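Subject: Re: [gripper-users] Left finger not closing fully on thin items

On Thursday a list member wrote:
> We get a good close on cups and boxes, but on thin sticks the
> fingers stop short and the stick slides out. Recalibrating
> helps for an hour or so. Has anyone had this, and is it the
> pads or the linkage?

We had the same fault at Tilluria in August, on one of the two Dromari hand units. It was the linkage. The pads were fine, though we changed them first and lost a morning over it.

Our task is sorting chopsticks and spoons on a dining table. Out of 50 picks with the bad unit, 44 were logged as closed, but when we went through the recordings 5 of those had no stick between the pads at all. The width reading said closed and the fingers were not. The pivot screw on the left side had backed out, so the finger leaned outwards under load and the encoder never saw it.
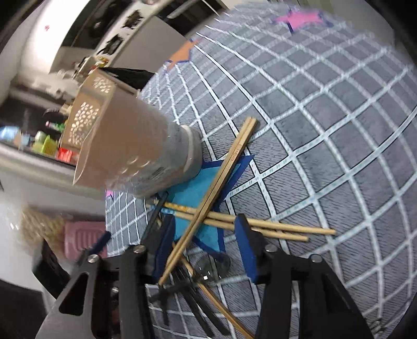 Chopsticks across the star on the mat, with the cup to the left. Check the screws at the finger joints on yours.

What we did:

1. Took the unit out of use and marked the recordings made with it.
2. Removed the pivot screws, cleaned the threads and refitted them with medium threadlock.
3. Closed the fingers on a feeler gauge and compared that with the logged width.
4. Repeated the 50 picks. 46 were good, and the other four were the operator missing the stick, with the width logged correctly.

Please don't just tighten the screw and carry on. Ours worked loose again the same afternoon without threadlock, and a loose finger can pinch whoever is holding things steady on the table.
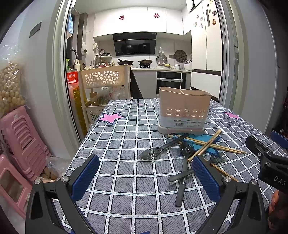

Spoons, chopsticks and the pink holder, fingers open.

Bensaid sent us replacement screws with a patch already on the thread. I have not fitted them yet. If yours is a Lavent unit the pivot is different and I can't say whether any of this applies.

Which firmware are you on?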